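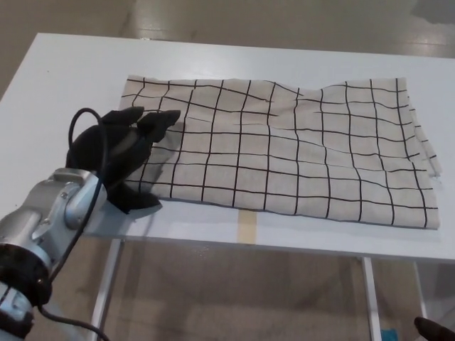
*The grid cloth on the white table, folded.*

**kullholm_kate** - 4th August

I've got a length of beige fabric with a thin black grid on it and I can't get it to fold square. The lines look hand-drawn, so they're no help as a guide, and the cut edge is fraying. It's meant to be a tablecloth. Should I hem it first or sort out the folding first? I paid 20 dollars for it so I'm not going to cry if it gets trimmed.

**Trastach**

Hem first. Every time you fold a raw edge you lose more threads. Wash it before you hem, too, or it'll shrink and pucker along the stitching.

**saturnino_m**

I don't agree about hemming first. If the piece was cut off the grain, a hem just locks the problem in. Pull one thread right across the width and look at the line it leaves. Cut along that, then hem.

**Trastach**

Fair enough if it's woven loosely enough to pull a thread. On a tight weave you'll be there all night. I'd cut along a printed line and be done with it.

**saturnino_m**

Printed lines are the last thing I'd cut along. The print can be off the grain by 2 cm over the width and you won't see it until it hangs crooked.

**kullholm_kate**

I'll try pulling a thread. Folding is still the bigger nuisance for me. One side comes up neat and the other side has all the layers stepping out past each other.

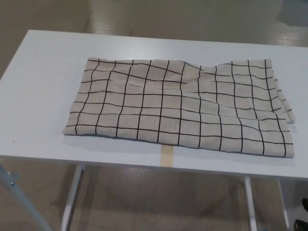
I can smooth it out with my hands but the squares on the right still go skew, and the top edge sags near the middle. I've refolded it 3 times and gotten much the same result. The tape on the table is handy for lining things up, but it only helps with the middle.

**Shazia Paracha**

Layers stepping out at one end usually means the first fold was off and the rest followed it. Open it right out and start again. Match the corners on the first fold, then smooth from the fold towards the open side. Don't worry about the squares matching.

I'd also iron it between folds, with steam. It takes nearly as long as the hemming but you only do it once.

**Flendley**

Or roll it. I keep mine on a cardboard tube and never iron them.

**Shazia Paracha**

Rolling is fine if you've got somewhere to put a tube. I haven't.

**kullholm_kate**

No room for a tube here either. I'll wash it tonight, pull the thread tomorrow and iron it after that. Does a double hem get too bulky at the corners on this sort of cloth?

**Trastach**

Mitre them and you'll be right.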